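Bin rules, second edition

28 Sep 2021

I finally rewrote our bin-picking house rules! The old version was a sheet of paper with coffee on it and a lot of arrows, and it had drifted so far from what we did every day that new people were learning the real rules by getting them wrong. So I spent most of the summer collecting every "oh, we always do it like this" I heard in the lab, and now there's a proper document, and I'm far more pleased about it than anyone should be about a document.

A bit of background for people who landed here from the Dendwood mailing list. Our project is called Wikolus. It's a bin picking project: one arm, one bin, a heap of mixed stuff, and software that has to decide what to grab and how. We log every attempt. The first long run had 1620 attempts in it, and when I went back through the log this May, I had to throw out 131 because I couldn't tell what had been in the bin at the start. The picks may have been perfectly good. I'll never know, and that still stings a little.

That's what got me going on rules. I'd always thought of standards as something that arrives from outside in a binder (and yes, we have those binders, we read them, the cell went through a proper risk assessment and nothing on this page replaces any of that). House rules are the layer underneath, the small habits that make one person's Tuesday-morning run comparable with another person's late-night one. Okay, I said I'd stop using that phrase. You know what I mean.

These are the ones I'd fight for.

1. Say out loud who has the pendant

One person has it. If you hand it over, you say so and the other person says it back. It feels silly for the first two days and after that you can't imagine working without it. We borrowed this one from a friend's climbing club and it moved over without changing a word.

2. No hands in the bin until the arm is stopped and stays stopped

"Stopped" means the cell is in its safe state and the person with the pendant has confirmed it. An arm between moves looks exactly like an arm that's finished, and the big ones are so smooth that you get lulled. I love watching ours and I don't trust it for one second. If something falls out of reach, leave it. If something is in the wrong place, note it in the log and leave it.

3. Clamp the bin, then check the clamp

A bin that creeps a little with every contact will quietly ruin your calibration, and you'll spend the afternoon blaming the vision code. Ask me how I know! Clamp the rim before the first run, give the bin a good shove by hand with the arm stopped, and look at the clamp again at every break. A plain quick-grip bar clamp does the job nicely. If the bin has moved at all, recalibrate. Don't nudge it back and hope.

4. Mix the objects on purpose

This is my favorite section. It's so tempting to fill a test bin with nice, friendly blocks, and your numbers will look wonderful, and then someone drops in a brush and it all falls apart. Our rule is that each fill has to include something rigid with flat sides, something round, something with bristles or an uneven surface, and something small and awkward that could end up lying any old way. A toy block, a scrub brush, a little plastic animal on its side and a red plastic hex nut make a really good argument with each other. Shiny metal goes in as well. Depth sensors can have a miserable time with shiny metal, and I'd like to find that out in our bin before it happens in somebody's warehouse.

Nothing sharp, nothing breakable, nothing that leaks. And write the fill down before you press start. If the objects aren't listed, the run doesn't count. (See above, 131 attempts, still sad.)
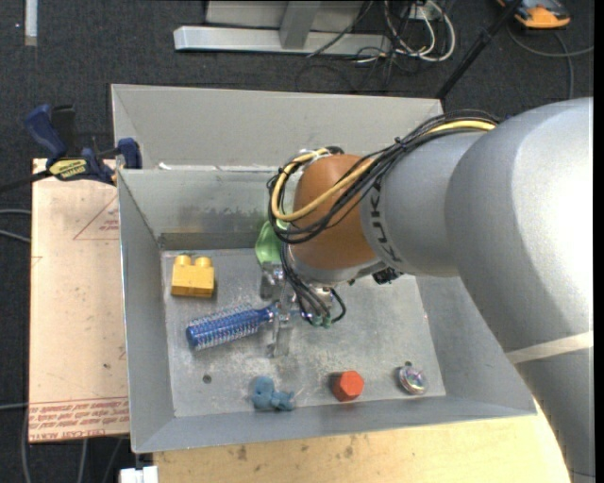
5. Look after the cables

Walk the cables with your eyes from the base to the wrist before the first move of the day. You're looking for a loop that's grown since yesterday, a tie that's let go, anything near the fingers that could snag on a bin wall. Then run the whole path once at low speed and watch only the cables. Ignore the gripper completely, which is harder than it sounds, because the gripper is the fun part.

Cable dressing is the least glamorous skill in robotics and I have come to adore it. I picked up most of what I know from an old Isaksson service handout that's been photocopied so many times the drawings are basically smoke. Leave slack for the wrist, tie the rest, and if you add a sensor, redo the whole bundle. Don't hang one more wire off the side and promise yourself you'll fix it later. I say this as a person who has promised that many, many times.

The same goes for the floor. Cables people have to step over get rerouted before the run starts.

6. Thirty means 30

A set is 30 attempts with the same fill. You don't stop at 22 because it's going badly, and you don't keep going to 40 because it's going well. A failed grasp is an attempt. An empty grasp is an attempt. If you have to stop for safety, you stop, of course, right away, and the set gets marked incomplete and stays in the log that way. There was some grumbling about this from the Grurley side when we compared notes, since their sets are open-ended, but we agreed to at least write the stopping rule at the top of each log. That alone made the two logs so much easier to read next to each other!

7. Failures get a sentence

A number isn't enough. "Slipped off handle, brush rotated" is worth ten rows of zeros. It doesn't have to be good writing. Half of mine are spelled wrong. But when you're sitting there weeks later wondering why the success rate dipped, one clumsy sentence from the person who was standing there is pure gold.

8. Change one thing

New fingers or new lighting, pick one. We break this rule more than any other and I've put it in anyway.

What's still missing

I don't have a good rule for soft objects yet. They change shape after every touch, so "same fill" stops meaning very much by the tenth attempt, and I haven't settled on whether to fluff them back up between attempts or let them be. I'm leaning toward letting them be and recording it. If your group does something smarter, please tell me, I'd love to steal it.

The whole document fits on 2 pages, printed, and there's a copy taped up by the cell. Someone has already drawn an arrow on it.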